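How to Pick Your Week in Fledberg Without Regretting It

Fledberg has two seasons, according to the brochure: summer and "atmospheric." Plan accordingly.

Step 1. Decide what you came for. If it's the Moya lake swim, go in July. If it's the fall color, go in October and bring a coat you don't love, as the ferry will get salt all over it.

Step 2. Check the ferry before you book a bed. Boats from Lerkus run 6 times a day in summer and 4 times a day the rest of the year. The last one leaves early, and the captain has never been moved by the sight of a running tourist.

Step 3. Book the bed. The whole island has 200 of them, and wedding parties get most of the good ones. I like the Homent guesthouse, where Ruan Lekota will lend you a towel and an opinion on your shoes.

Step 4. Pack for wind. Two thin sweaters beat one thick one. Skip the umbrella unless you enjoy chasing things.

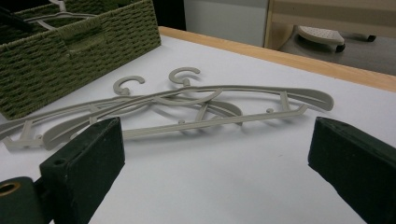
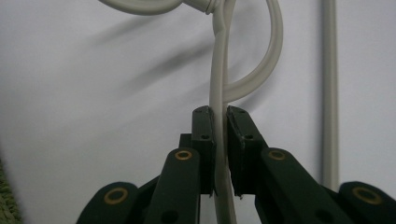
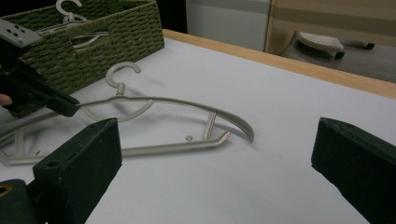 Step 5. Leave one day blank. Fog can shut down the harbor until lunch, and a schedule with no slack turns pleasant people into my brother-in-law. If the sky stays clear, walk up to the lighthouse. It takes 20 minutes, or longer if you stop to argue with the sheep.

Prices and boat times were checked in July 2023. The sheep are there all year.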